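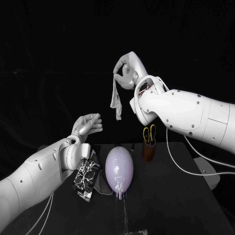

The lavender balloon and the dangling cloth, two of the items on our test table.

Hand Comparison FAQ

Which hands are these?
The white humanlike pair is the Coken set, one per arm. We also ran a plain two-finger gripper from Sandoslow. Neither company paid us, and neither saw this page first.

Why a balloon?
Kirui's sales sheet for its grip controller says "handles anything a person can." We wanted something light, slick and easy to ruin. A block of wood would have told us very little.

How many tries did you run?
421 across both setups, spread over July. That sounds like a lot until you split it by item and by controller setting. We wouldn't bet money on any gap smaller than 13 points.

Can the Coken hands tie a knot?
We don't claim that. We scored holding the balloon by its neck with both hands, and nothing past that. If you see a clip online of a hand tying one, ask how many takes it needed. 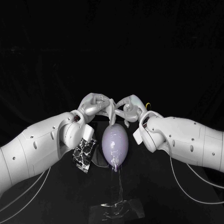 Are five fingers better than two?
For thin cloth, a little. For boxes, no. The simple gripper was also quicker to set up, roughly 4 minutes against most of a morning.

Did the head camera cause trouble?
Yes. Clear film and strings on a black tabletop are hard for it, and shiny surfaces throw highlights. Some misses we first blamed on the fingers were camera misses, and we can't sort out all of them now.

Would you buy a set?
Not yet. Pradside is lending us a second controller, and we want another 150 tries on it first.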